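**Stirnville, 19 May 2024** - Galtance opened the doors of its Stirnville workshop to neighbors, families and fellow tinkerers this month, and by the end of the afternoon 186 people had signed the guest book, a good many more than the parking lot was ever meant to hold. The open day was the company's second, following a much smaller one in March of last year, and the main attraction was Kurkine, the two-armed robot that the Galtance team has been teaching to help with everyday chores around the house and office.

Visitors who came expecting backflips may have been a little surprised at first. Kurkine spent its day with trash bags and a wastebasket, and the crowd loved it! People leaned in, went quiet, and then started giving advice, the way people do when somebody else is struggling with a bag.

"We could have picked something prettier to show," said Ismael Coutinho, who leads the workshop. "But everybody who came through the door has put a bag in a wastebasket, so everybody had an opinion about how it ought to be done. I had a lovely long talk with a retired school bus driver about whether you start at the front of the rim or the back. I'm still thinking about it."

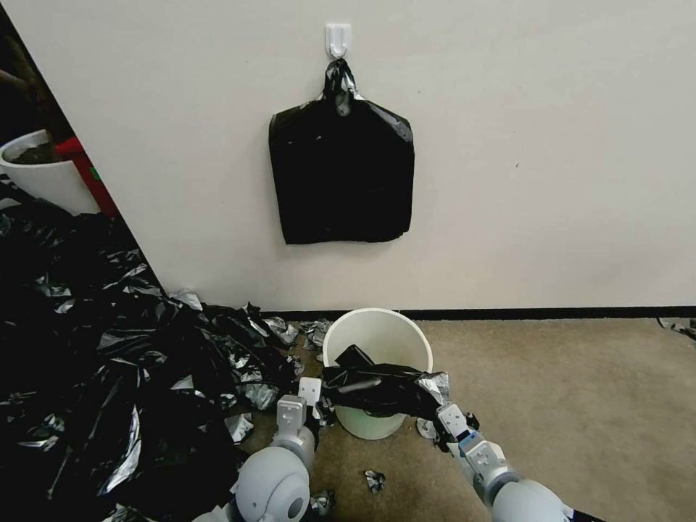 *Kurkine's right gripper holds the end of a black bag at the rim of the wastebasket during the Stirnville open day.*

Thin plastic bags are harder for a robot than they look, and the team was glad to spend time explaining why. A box or a cup keeps its shape when you pick it up, and a bag does nothing of the kind. It folds over on itself, it clings, and the shine on the creases can confuse the cameras the robot uses to find its way. A person feels for the edge with a thumb and hardly thinks about it, while Kurkine has to work out where the edge is and then close its fingers on it without grabbing two layers at once.

Lindalva Camargo, who looks after the training side of the project, told visitors that the team has recorded 664 practice runs of bag handling so far. In each one a person guides the arms through the job, and the robot learns from the collection as a whole. She was cheerfully open about the fact that many of those runs are messy ones.

"A tidy run teaches you something and a messy run teaches you something else," Camargo said. "If a bag slips or bunches up, we keep going and we keep the recording. My kitchen at home looks about the same, so I don't mind."

Bags on hooks got their share of questions too. A bag hanging against a wall gives the robot a very different problem from one lying in a heap on the floor - the wall is close behind it, the top is bunched up, and the arms have to come in from below without knocking anything over. Shaohua Liao, who designed the wrist mounts, stayed on her feet for most of the day answering questions on exactly this point, and was last seen sketching a finger joint on a paper plate for three very serious ten-year-olds.

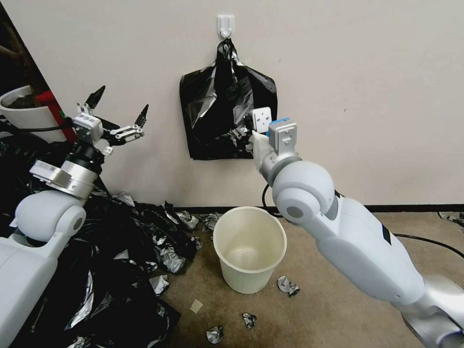
## A word of thanks, and what comes next

Galtance would like to thank Dankwa, the bakery two doors down, which sent over tray after tray of cheese rolls and then kindly sent over more, and all the neighbors who put up with the extra cars on the street. Wellington Lacerda gave the workshop tours and lost his voice doing it, and we are happy to report that it has since come back.

The team will go on working with bags through the summer, and hopes to move on to folding towels after that. School groups and community clubs who would like to visit are warmly invited to get in touch. Tours are free, run for 2 hours, and include time for questions at the end - please bring plenty, the odder the better. Younger children are welcome with a grown-up.

## About Galtance

Galtance builds and trains robots for ordinary household and office work from its workshop in Stirnville. Kurkine is its current research robot and is not for sale.

**Press contact:** Ismael Leite, Galtance, Stirnville. Interviews and workshop visits can be arranged on request.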